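Suet or no suet for downy woodpeckers in a warm December?

belmonte_birder
Had a pair of downies on the suet cage every morning til last week. Now its in the 60s by noon and the stuff is going soft. Pull it or leave it? Starlings are all over it anyway.

niteo49
Pull it. Soft fat gets on the breast feathers, bad news. Peanuts in a mesh tube instead. Mine switched over in two days.

Jonalyn Cabrera
Disagree, sort of. No-melt cakes are fine at that temp. I've fed them straight through summer, same birds coming back. Raw butcher suet, yes, take it down.

niteo49
"No-melt" is just more cornmeal. Filler. Had one slump on me in May.

belmonte_birder
Ok so which cakes? And do tail props matter or is that just for the big guys? Cage hangs free right now.
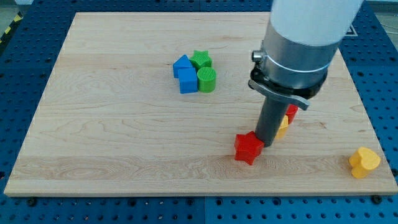
Category: Backyard Feeders > Woodpeckers & Nuthatches

gestton_ridge
Tail prop helps the pileateds and flickers most. Downies will hang off anything. For starlings get an upside down feeder, suet facing the ground. They can cling a few seconds then give up. Mostly.

Jonalyn Cabrera
Mine learned it by Thursday lol. But fewer of them, and the downies dont care.

niteo49
Put it in shade on the north side and bring it in at night if you have raccoons. Still say peanuts.

belmonte_birder
Raccoons yes. Unfortunatly. Going with upside down feeder plus a peanut tube, see who wins. Male was back at 7:40 this morning, no female yet.

gestton_ridge
She may just be feeding somewhere else, they split up a lot in winter. Check the smaller branches.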